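Phone cases still beat the robots, says shop trade trial

Tidying the accessory counter is the job every phone shop gives to whoever started last. It may be a while before a machine gets it instead.

Molulon, which fits out repair kiosks and small phone shops, has been trying out two-armed machines on the dullest work in the trade — picking cases up, turning them the right way, putting them back where a customer can find them. Results went up on its site this week. Mixed, is the short version.

The target was 1,000 picks across the whole trial. Of those 1,000, the arms managed 924 without dropping anything or needing a hand. Sounds good. But a pick is only the first bit. Getting the case to where it was meant to go, the right way up, happened 560 times, and thats the number shop owners will look at.

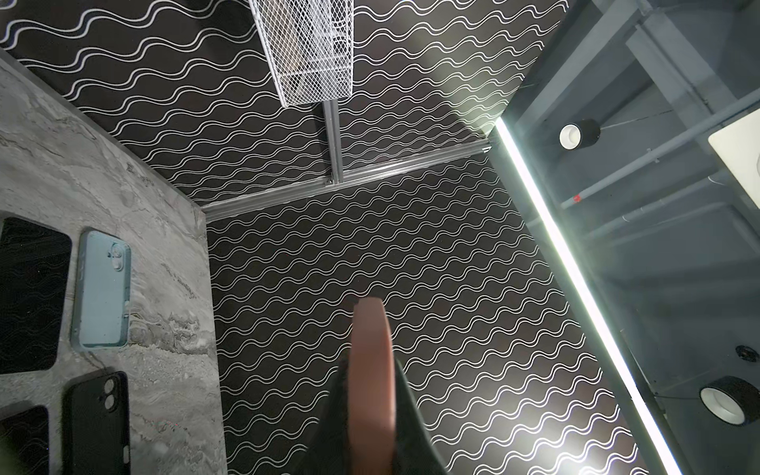 Cases on the marbled counter, with one padded finger of the gripper reaching in.

Why so hard? Cases are light, they slide, and they lie on top of each other. A black one on a black one is a pain for a person too. Clear backs are worse, as whatever is underneath shows straight through, and the software has to decide where the case stops and the counter starts. Bendy ones fold when squeezed. Stiff ones ping out.

Molulon says plain dark cases with nothing touching them were close to solved by the end. Piles were not. Piles were "the whole problem", its write-up says, and it reckons most of the failed placings began with a bad grip in a pile.

Most of the learning comes from people. Somebody works an arm by hand controller, does the chore over and over, and the software is trained on the recordings. Slow going, and a bit boring by all accounts. Operators work in short turns, swapping when the picks get sloppy.

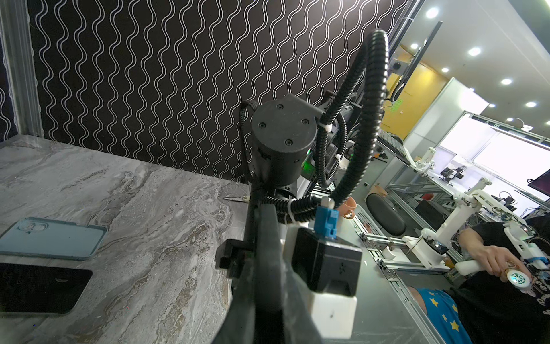
What the shops want

Not much, really. Takano, a small chain with kiosks in shopping centres, told us it would take a machine that did nothing but face up the case display overnight. It would not want one working near customers. It would not want one that needs a member of staff stood beside it either, which rules out most of what is around now.

Jacobs, the repair franchise, is more interested in the back room. Sorting returned cases by model, by colour, into the bin if scratched. Boring, constant, and no one is waiting on it, so a slow arm matters less. A good worker still does a tray of returns far quicker than the Molulon set-up — the firm doesnt pretend otherwise.

Then there is the edge grip. Lying flat, a thin case gives a gripper very little to hold. Stood up on its side it can be pinched across the edges and moved about, buttons and all, and this was the approach the later part of the trial leaned on. It needs room either side for the fingers. On a crowded counter there often isnt any.

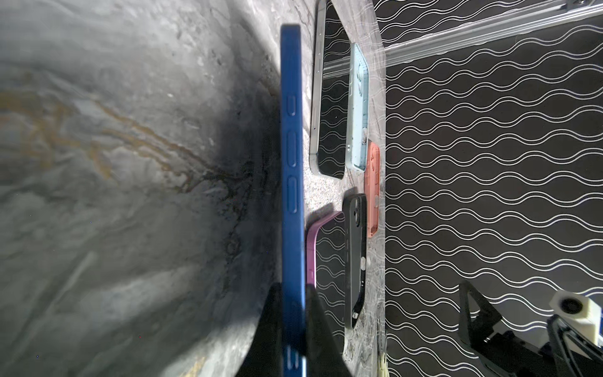 ZORNGATE, 11 January 2026

Visitors to the small traders' fair here can put questions to Molulon at its stand, though there will be no live demo. A price list is not out yet. The company would only say it is looking at monthly hire and that a first version for shops is planned for September, for back rooms only.

Household jobs are further off. We asked about socks, dishes, toys on the floor. The answer was that a home has all the trouble of the case pile with softer stuff and worse lighting, and nothing stays where it was yesterday. Laundry is on a list. No date on it.

Takano says it will look again once placing catches up with picking. Jacobs has asked for a month's trial in one back room and is waiting to hear.
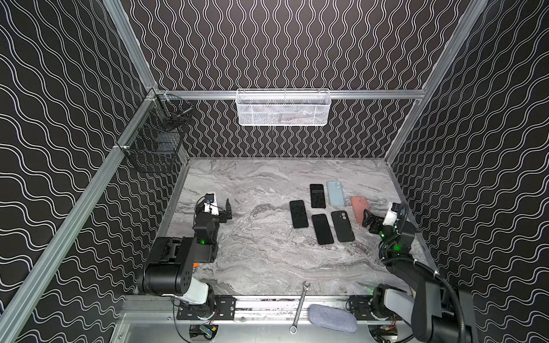
Zorngate Trade News staff

Shops wanting to be considered for the September version can leave their details at the Molulon stand or through its website. You'll be asked for counter size, how many lines you stock and wether the back room has a spare socket.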